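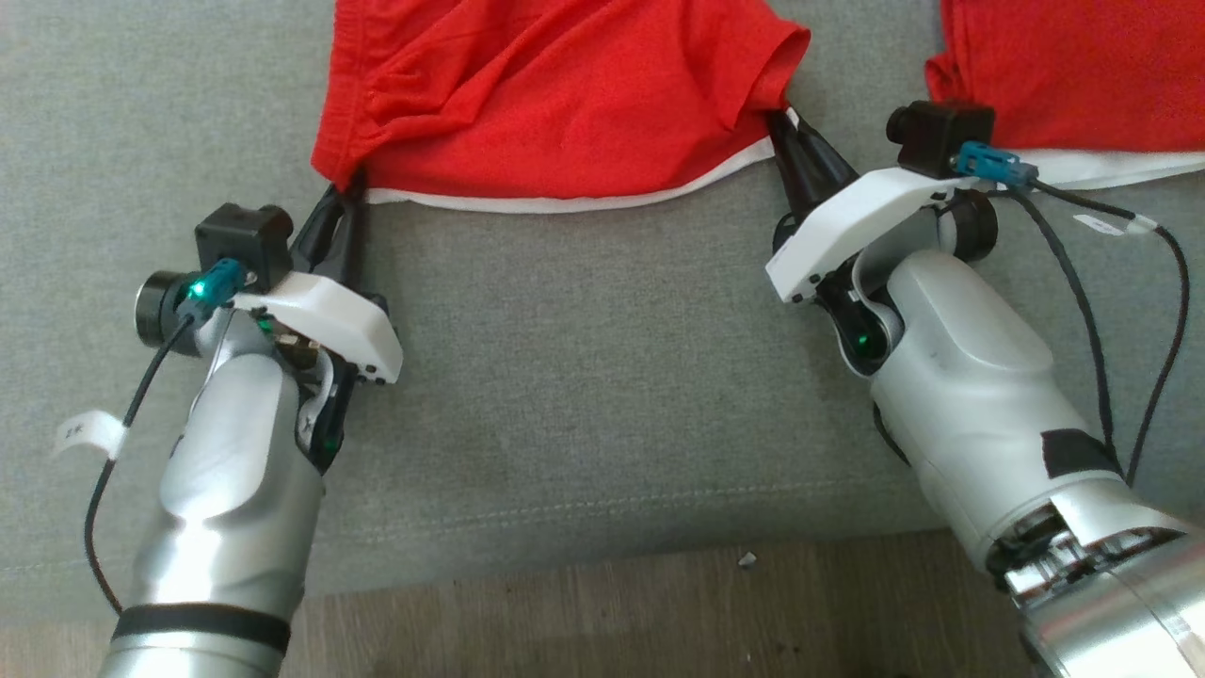

Fold It by the Hem
by Pirjo Heiskanen

My mother ironed bed sheets, tea towels and my father's handkerchiefs, and she folded all of them on the kitchen table after the dishes were put away. When I moved to Canada I brought two suitcases and her way of folding. I have lost many things since then, including one of the suitcases, but the folding I have kept. I want to write in its defence, because at this time of the year I hear many people say it is wasted time.

It is Thursday, December 25, 2025, and in my home the celebration was yesterday evening, as it is for most Finns. So today is quiet. The guests are gone, there is a pile of washing from the spare beds, and I have time to do it slowly. My neighbour telephoned to wish me a merry Christmas and asked what I was doing. I said I was folding clothes. She said, "Oh, you poor thing." I have thought about that sentence the whole afternoon.

I understand where it comes from. Housework was put on women for a long time without thanks, and many of us were glad to put it down. My daughter has three baskets in her bedroom, one for dirty, one for clean, and one she calls "in between." She takes her clothes from the clean basket until it is empty and then she washes again. Nothing in her house is ever folded except the towels, and those only when I visit. She is a good mother and a good engineer, and her children are not wearing anything worse than a few wrinkles. I don't say she is living wrongly. I say only that she is missing something, and she says the same about me when I will not use the dryer.

What is she missing? First, I think, the knowledge of her own clothes. When you fold a thing you must look at it. You find the seam that is opening under the arm, the button that hangs by one thread, the stain which was not seen when the cloth was wet. From a basket you find these things at ten to eight in the morning, when it is too late to do anything except be angry. In May I mended a jacket for my grandson where the pocket had come half away. My daughter had washed that jacket perhaps twenty times and did not know about the pocket. He knew. He had been keeping his bus card in his shoe.

The second thing is more difficult to explain in my English. Cloth behaves according to where you hold it. Take a red sweatshirt by the shoulders and shake it, and the bottom goes where it wants. Lay it down on something soft, take the hem at its two corners and pull gently apart, and the whole lower part begins to obey. The hem is the strongest line in the garment, stitched and doubled. When it is straight, the rest has something to follow. My mother never explained this. She held my hands on the corners and pulled, and I felt it.

I do it on a blanket and not on the bare table. On a smooth table the clothes slide away from you and you chase them. A blanket holds them a little. If there is no table, the blanket can go on the floor, and you kneel, and this is also good for a person of my age if she can get up again.

Many people now fold from videos. There is one method where everything stands up in the drawer like envelopes, and I tried it for a whole winter. It looks beautiful on the first evening. Then you take out one shirt and the two beside it lie down, and by the end of the week you have a drawer of tired shirts. For children's clothes it works better, they are small and stiff. For a man's sweater it is foolishness. I also bought a folding board, made by a company called Pelkonen, and I confess I chose it for the Finnish name. It makes every shirt the same size, that much is true, but you must first lay the shirt flat on the board, and if you can lay it flat you have already done the hard part with your hands. It is now under the cat's dish.

I have heard the argument about time many times, and I would like to answer it fairly. Somebody wrote in our community newsletter that a family loses up to 13 days of each year on laundry. I do not know how he arrived at this. I suppose he included the hours the machine is running, when the family is asleep or watching hockey. But let us say that folding takes me half an hour, two evenings in the week. In this half hour I listen to the radio, or I talk with whoever is in the kitchen. The best conversations I had with my daughter when she was fifteen were over a pile of clean clothes. She could look at the socks and not at me, and this made it possible to say things. I have asked her where she now has these conversations with her own son. She said, in the car. So that is something, although in the car one of them must watch the road.

There is also the question of other people's clothes. My husband was sick for a long time before he died, and in the last year I washed more than I had ever washed before. I folded his pyjamas very carefully, more carefully than was needed for pyjamas. He noticed. He said the drawer looked like a shop. I don't believe that love must be shown with laundry, and I would not tell a young woman so. But a folded thing says that a person had it in their hands and thought of you for a moment. A thing pulled warm from the dryer and pushed in a bag does not say this, even if it is equally clean.

I have my limits too. I stopped ironing sheets many years ago and I have not suffered. Fitted sheets I roll into a ball like everybody, and close the cupboard door quickly. Underwear needs no folding at all in my opinion, although my mother would be ashamed to read it. One can choose. My complaint is against the people who speak as if there is nothing to choose, as if every task of the house is a kind of tax, and the only clever person is the one who has escaped from it.

My neighbour meant it kindly, and I will not mention it when she comes for coffee tomorrow. She will sit at the table end where the blanket is, and I have left the pillowcases for then. They are easy, four corners and no sleeves. If I give her one side she will take it.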